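Reading time: 1 min

Felicja Witkowska had inherited the pot, the checked cloth and her aunt's opinion that a lid must never touch a table. For the last she bought a rack with its own tray.

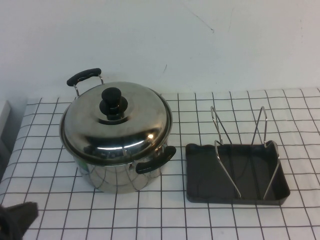
The pot, and the lid's other residence.

Soon-im from 212 came by and looked at both.

"So the lid lives there?"

"When it's off."

"And when is it off?"

Felicja considered her soup, her aunt, and the 19 dollars. "August," she said.

Sign up for the Luvside newsletter

© Luvside. Back to top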